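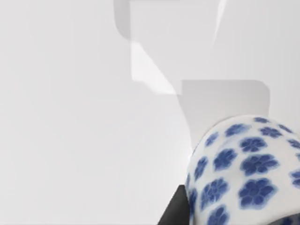 Render: gray shadows over matte white, porcelain underneath.

October, early, kiln still ticking

Opened the Balberg before coffee, which I always tell other people not to do. Peeked, closed it, made coffee, opened it again. The tiles on the middle shelf look good! The top shelf is a different story and I'll get to that.

So this is the second go at the Kemberg white, the satin one we want for the outside of the cups (inside stays glossy, no argument there, tea stains drive me nuts). Last time it came out chalky and you could write on it with a spoon. I mean really write on it, gray marks that wouldn't wash off. Melina rubbed one with baking soda and it helped a little but you can't hand someone a cup and a box of baking soda.

What I changed: more feldspar, a bit less whiting, same kaolin but half of it calcined this time to cut down the crawling. I meant to change one thing only. I changed all of it because I was in a mood. Anyone reading this, don't learn from me.

Mixing. Weighed the water at 692 grams, and it came out too thick, like pancake batter, so I kept adding splashes and lost track. Put it through the 200 mesh with the stiff brush. There was a surprising amount of grit left in the screen, pale and kind of sandy, and I think that's the old bag of feldspar and not the new one. Saved it in a yogurt tub on the windowsill. Please don't throw it out, I want to fire a pinch of it on a scrap and see what it does.

Dipped the tiles for a slow count of 2, one half dipped again once the shine had gone off. The bisque was thirsty and the double coat went on very thick at the bottom edge where it drips. I should have sponged those off. I did sponge some of them off and then the phone rang.

Results, middle shelf: single coat is a nice buttery satin, breaks a little warmer on the ridges, no pinholes that I can find with a fingernail. Double coat is whiter and stiffer looking, and one has a crawl the size of a lentil right at the edge. Spoon test on the single coat: faint mark, wipes off with a wet thumb. I was so happy I did it again on three more tiles.

Results, top shelf: shiny. Properly shiny, like bathroom shiny. The cone up there is bent way over, flat on its belly, and the one in the middle is where it ought to be. So the kiln is hot at the top again. I thought the new element had fixed that but I guess I only ever looked at the middle cones since then (my fault). The top run is around 50 minutes of extra heat work if I believe the old log, and I only sort of do -- that page got wet.

Things on the Mendoneo body while I'm here. It's a lovely throwing clay but it's pulling in more than the last one, and the lids from the last firing are tight. Not stuck, just tight, you have to wiggle them. I'd like to throw the next lids a hair smaller and see. Melina Alexiou says leave the lids alone and widen the jars, and she's probably right since she's the one who has to trim them. We'll do some of each.

Also the Tsoukalas order. They want the whole set in satin and they want it before the holidays, and I said yes on the phone before I had a glaze that worked, so, well. Now I might have a glaze that works. I'm not mixing the big bucket until I've seen it on a curved wall, tiles lie to you about running.

Next:
Bowl test, single coat only, middle and bottom shelves.
Cones on every shelf, and write them down this time.
Slow the cooling a bit from peak, see if the top shelf comes back to matte.
Weigh ALL the water, including splashes.
New brush for the sieve, this one is shedding bristles into everything.

Left the good tiles on the bench by the sink with the numbers in iron wash on the back. A couple of the numbers ran and I can't tell the one from the seven. Melina, if you remember which one you dipped, pencil it in here somewhere.

Glossy ones are in the blue crate. Somebody might want them for magnets.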